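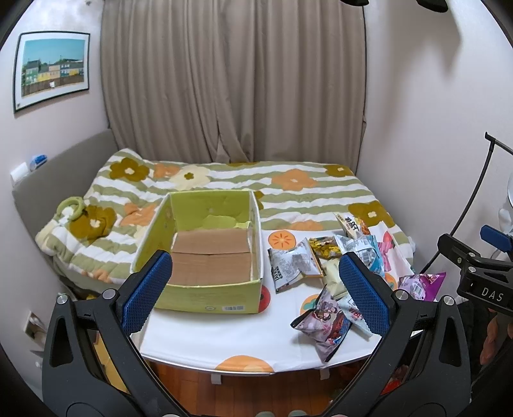 Attachment 1 – quilt with wavy sage green and white stripes, large flower print

Ticket 1648
Product: Trindel storefront, product gallery module
Status: Resolved
Opened: 04/04/2020

Reported problem
Gallery pages for bedding load with washed-out greens and oranges. Uploaded originals look correct when opened on the desktop. The shop is hosted on Gemo, standard plan. The color shift shows up in every browser tested, on two different monitors.

Environment
Gallery module build 351, Clornidance theme, image quality set to 100. Thumbnail cache on. No custom code apart from a footer edit made in March.

Log
Step 1. Cleared the thumbnail cache and reloaded. No change.
Step 2. Switched from Clornidance to the default theme. No change, so the theme was put back.
Step 3. Downloaded a resized file from the server and compared it with the original. The original carries an embedded wide-gamut color profile. The resized copy has no profile at all. Browsers then treat the values as sRGB, and saturated colors come out dull.
Step 4. Checked the resize settings. "Strip metadata" was on. It removes the profile along with the camera data.
Step 5. Turned "Strip metadata" off and rebuilt 12 thumbnails. Colors now match in browsers that read profiles. One older tablet still shows the dull version.
Step 6. Turned on "Convert to sRGB on upload", turned "Strip metadata" back on, uploaded the same originals again. Colors match on all devices, tablet included.

Cause
Profile removed without converting the pixel values first.

Fix
Use the Step 6 settings. Existing images have to be uploaded again – a cache rebuild is not enough, as the conversion only runs at upload.

Notes
The Stojanović catalog pages use the same module and need the same change. File names with accented letters were checked during the re-upload and saved correctly. The request for a bulk convert button has been moved to its own ticket.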